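Deltville's free money problem

So the Deltville council wants to hand out relocation grants again. The pitch, which I sat through on Monday, is that the city pays new residents to move in and the tax base takes care of the rest. I have heard this song before.

Last time it was 66 households. The council's own handout says so. Ask how many are still living inside city limits and you get a shrug and a slide about "momentum."

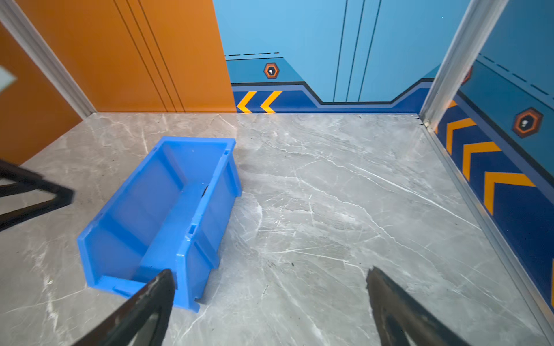

Meanwhile the average homeowner on my side of town saw $1,125 added to the property tax bill over 3 years. Maybe those two things are unrelated. I'd like to see somebody show me the math.

Terence Bramwell, who is pushing the plan, told the room it would "pay for itself." Fine. Then put it in writing, with a date, and cancel the thing if the date goes by. He didn't care for that idea when I raised it.

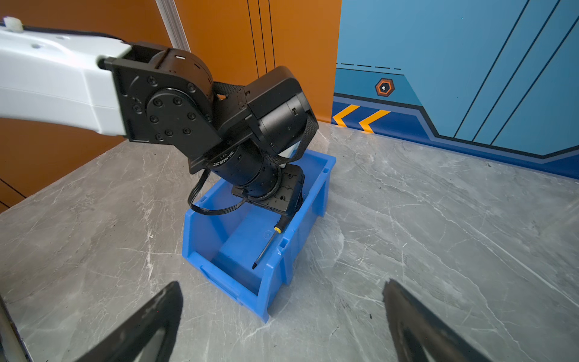 Photo: Tangen / Eklow

The new round would cover 100 households. Same form, same lack of any rule about paying the money back if you leave. I asked for the contract language and was told to check the website in February. I'll check. I'm also going to keep my old tax bills where I can find them.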